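To: itance-evaluation list
From: Su-bin Jin
Date: 2025-01-03
Subject: Re: Clolari two-arm kit, terms of the trial licence

Dear members,

Thank you to Joon-young Byun for raising the matter below before the purchasing round closes. I have copied the relevant part of the message so that those who joined the list recently may follow.

> Joon-young Byun wrote:
>
> The Clolari quotation lists the two-arm bench kit at $2838 and the annual service plan at $616. It is unclear to me whether the service plan covers replacement gripper fingers, or only the arms themselves. Our centre at Ustby would also like to know whether thin, flat items fall within the supported tasks. The brochure speaks only of blocks and cups.

On the first point, the supplier has confirmed in writing that gripper fingers are treated as consumables. They are excluded from the service plan and are sold in sets. Camera brackets are covered for the first year, provided that the original mounting pattern has not been altered.

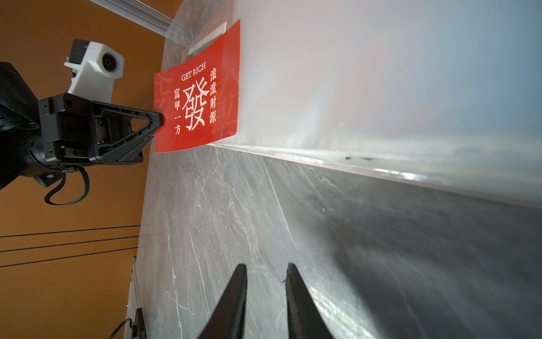

On the second point, the supplier's position is that cards, envelopes and similar stationery may be attempted under the trial licence but are not warranted. Our own view is that this category ought to be assessed before any commitment is made, as it accounts for much of the sorting labour at Ustby. Reviewers are asked to record the angle of approach, the contact point and whether one arm or both were used — the present form has no field for the last of these, and it may be entered under remarks.

Members should also note that the trial licence permits 13 user accounts per site. Stelmakh has asked for a larger allocation and was quoted a further $1064, exclusive of tax. I would not recommend that other sites accept that figure until the programme office has replied.

Written comments on the draft assessment will be received until the end of April. Kindly reply to the list and keep the subject line unchanged.

Yours sincerely,

Su-bin Jin
Equipment Evaluation, Itance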